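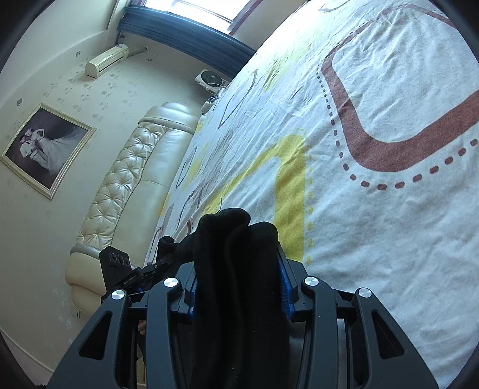
*Black fabric in the near gripper, over the patterned sheet. Second gripper behind it.*

## Hand grippers — pad swap and joint check

Quick one, as the Tuvik order finally showed up Tuesday and people are asking.

Both hand grippers in the fabric-folding kit now have a new maintenance routine. Short version: pads get looked at before every session, joints every 80 hours. Log it on the Ilitz sheet, not on sticky notes. The sticky notes fall off.

**Pads.** The blue textured ones. Dark cloth sheds like crazy and lint packs into the texture, then thin stuff starts sliding. Dry brush first, then a damp cloth, let them air out. No solvent — it lifts the glue. If a corner is peeling, swap both pads on that gripper, never one. A new pad against an old one pulls the cloth sideways and you will spend the afternoon wondering why.

**Joints.** Check the silver caps by hand, jaws open. Any wobble, nip up the screw with the short driver and stop when it's snug. Last month one got overtightened and the left jaw lagged the right all morning. Open and close 13 times afterward with nothing in the jaws, and listen. Clicking is bad. A faint rub is ok for now.

**Threads.** Loose ones get into the linkage. Tweezers, jaws open, gripper powered off. Please dont pull on them with the jaws half shut, thats how we bent an arm at Van Wyk.

**Running two grippers.** Check clearance between them before you pick up anything big. Linkages can touch when both go for the same bundle, so open slowly, one at a time. Fingers well back from the arms.

Spares: 2 sets of pads in the Stiritz drawer, more on order. Some 2 weeks out, they say. If you take the last set, write it down *before* you walk off with it.

Wiring checklist is still being rewritten — next issue, hopefuly.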